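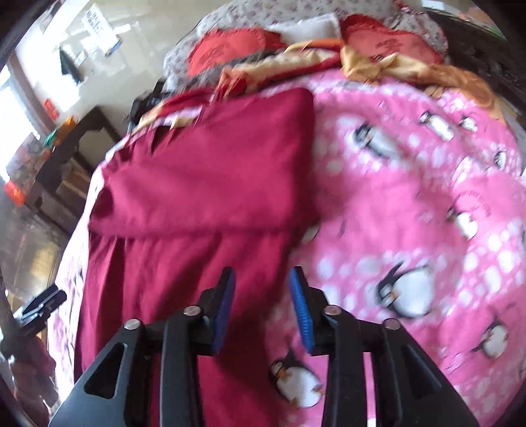
Pink blanket with a penguin print.

We use cookies to remember your settings and see which pages get read. Accept all / Manage choices

PRESS RELEASE
14th January

Winter refit means a new sailing pattern for the Munlow ferry

I've been looking after passenger services at Caden Ferries long enough to know that the first thing everyone wants from one of these announcements is the timetable, so let's get that out of the way. Our ship the Merar comes off the Munlow crossing after the last evening sailing this month and goes into dry dock for 11 weeks. While she's away we'll run the smaller relief boat, with five return crossings on weekdays and two on Sundays. The first boat out of Munlow stays at its usual time (yes, I did hear from the school run parents, loud and clear!) and the last one back leaves half an hour earlier than it does now.

If you've already booked for those dates you don't need to do anything yet. We'll email everyone whose sailing is moving, and if the new time is no good to you we'll swap it or give you your money back, no fee either way. Foot passengers on a season ticket can just turn up as normal. Drivers of anything tall or long should ring the booking office first, as the relief boat has a lower car deck and there are a few vans we simply can't squeeze on.

Now for the part I'm excited about. The Merar is getting new engine controls, a proper overhaul of her bow door and a complete rewire of the passenger lounge. The work is being done by the Hämäläinen yard, who looked after her last big refit and know where all the awkward corners are. She'll still be licensed for 525 passengers when she comes home, but she should be a good deal quieter in the forward lounge, where at the moment you have to shout to order a tea.

We're also moving the wheelchair spaces. They've been tucked at the back by the stairs for years and plenty of you have told us you'd like to see out of a window like everybody else. Fair enough! They'll now be on the port side next to the big windows, with a seat beside each one for whoever you're travelling with. The lift stays where it is but gets a new door and lower buttons.

The café will shut during the refit and the relief boat only has a drinks machine, so bring a sandwich. Dogs are welcome on the relief boat on the outside deck and in the rear cabin. Bikes go free, as ever, though there's only one small rack and it fills up early.

Freight customers have had a separate letter with their slots. If yours hasn't reached you, call the freight desk and they'll read it to you over the phone.

We'll hold a drop-in at the Munlow terminal before the Merar leaves, with the lounge plans up on the wall and some of the crew there to chat. I'll be there too, so come and bend my ear. Summer timetables, including the late sailings in July, go on sale once the ship is back and has done her sea trials.

Notes for editors: Caden Ferries runs the year-round passenger and vehicle service from Munlow. Drawings of the new lounge layout can be had from the press desk at the terminal office, and anyone wanting to film on board the relief boat should ask us beforehand so we can clear it with the master.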